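Equipment Planning and Purchasing Coordinator (maternity cover, full time)

Nakel – Plerenora site

Posted 26/03/2026
Reference: 232
Contract: 13 months, with a possible extension
Hours: 37.5 a week, on site
Reports to: Salim Laizer, Operations Lead

About the job

Nakel records household tasks done by people using hand-held grippers, and supplies the recordings to teams that train robot arms. We are adding a second floor at Plerenora in August and need someone to plan, cost and buy what goes into it.

The current floor was kitted out bit by bit, by whoever had time. Some of it was bought well. Some of it we paid for twice, as with the first order of charging docks, which didn't fit the grippers we went on to use. For the new floor we want one person holding the list, the budget and the delivery dates from the start.

The work splits between the recording kit and the furniture. The kit is grippers, finger pads, marker cubes, head cameras, mounts, lamps, cables and batteries. The furniture is the sinks, cabinets, tables, chairs and small household goods that the operators work on. The furniture costs less per item but takes up far more of the day, mainly in delivery slots and storage.

The current floor at work:
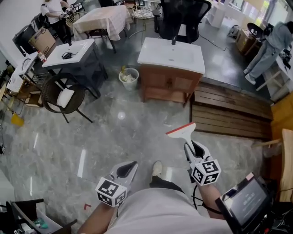
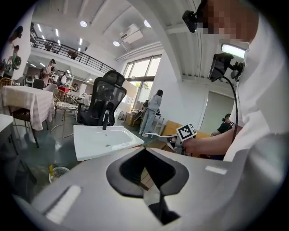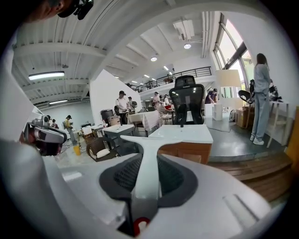 Hand-held grippers in use on the recording floor at Plerenora.

What you will do

Build the equipment budget for the second floor and keep it up to date. The draft runs to 400 lines and needs checking against what we already own.

Get quotes from suppliers and compare them on the full cost, including spares, carriage, import duty and repair time. Our main supplier for grippers is Gounder. Drundov handles mounts and cabling. Both agreements end this year and you will prepare the case for renewing or replacing each one.

Plan stock of parts that wear out. Finger pads and cables go fastest. We have had operators waiting on a cable that costs less than lunch, and we would like that to stop.

Keep the asset register. There are 46 grippers on it at present. Each has a number, a repair history and a date when we expect to replace it, though some of those dates are guesses and you will need to work out better ones with the technicians.

Agree the furniture list with the task design team. They change their minds, often for good reason, so leave room in the plan. Second-hand is fine for most pieces. Sinks and taps used in cleaning tasks should be of several different shapes.

Book deliveries, check goods in, and deal with returns.

Write a short spending report each month for Noura Geagea, who signs off all orders above the site limit.

What we are looking for

You must have bought equipment for a workshop, lab, studio, school, kitchen or similar place, and been responsible for the budget. You should be comfortable with spreadsheets and able to read a supplier's terms before signing them. You need to be able to say no to a colleague who wants something new when the old one can be mended.

It would help if you have worked with cameras, robots or other small electronics, or have set up a new site before. A degree isn't needed. We will show you how the grippers work in your first week, and you will spend two shifts using a pair yourself before you order any.

The job involves walking between the floor and the store several times a day and some lifting, with a trolley and a second person for anything heavy. Tell us if you need an adjustment and we will sort it out before you start.

Pay and terms

The pay band is sent out with the application pack. There is a workplace pension, 27 days' leave plus bank holidays, and free parking behind the building. Remote working is limited to one day a week once the second floor is open.

How to apply

Send a CV and a letter of no more than two pages to the recruitment desk, quoting the reference above. In the letter, describe one purchase you planned that went wrong and what you changed afterwards – we read this part first.

Interviews are held at Plerenora with Noura Geagea and Salim Laizer. There is a short costing exercise, sent the day before, and a walk round the floor. We reply to all applicants, including those we don't interview.

No agencies, please.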